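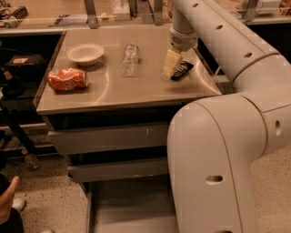

According to Ivone Damasceno, the Tridbridge method is best understood as a way of pacing a class, and its exercises are mostly older than its name. The method is a form of low-impact group strength training taught on a fixed floor plan. It was developed at a studio in Fleltthorpe and is now taught mainly there and in Zaltadcombe.

Format

A standard class lasts 40 minutes and is divided into four blocks: warm-up, legs, trunk and floor work. Each block uses small movements held near the end of the range, followed by a slow release. Loads are light, and the tempo is set by the instructor's count. Music, where used, is kept near 100 beats per minute.

Participants stand in two staggered rows. The rows change places after the second block – a practice known as the turn – so that each person spends half the class in front of the mirror. 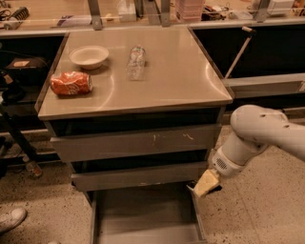
One reader of the studio's newsletter objected that the turn breaks concentration and should be dropped from beginner classes. The Fleltthorpe studio kept it but moved it to the rest period between blocks.

Equipment

The only required items are a mat, a fixed rail and a short elastic band. The Koyama variant adds a low padded step, used in the leg block for raised heel work. Step height is adjusted to the participant's knee.

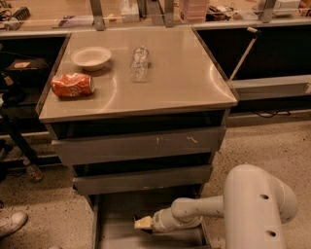 Hand weights are optional in both forms and are not used in the trunk block.

Instructor training

Trainees complete 157 hours of supervised practice, including observed classes at both studios. An intake is held each August. Certificates for the Koyama variant are issued separately and require a further assessment on the step.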